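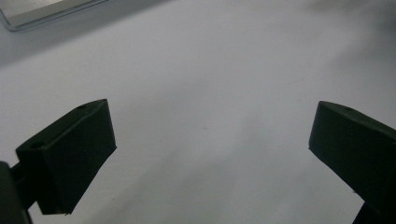 Keisha Abernathy wrote Gidey, her six-part drama about a cannery strike, over 39 weeks in a rented room in Flukstead, and she still talks about the place as if it were an old aunt. The network wanted a thriller. She wanted the kitchens – the long arguments, the cold coffee, the women who kept the thing going – and she mostly got her way. Her best scenes, she tells me, came to her on the bus. Filming wraps in June, with 71 speaking parts, many of them filled by locals who had never acted before and who now, she says, won't stop calling her with ideas!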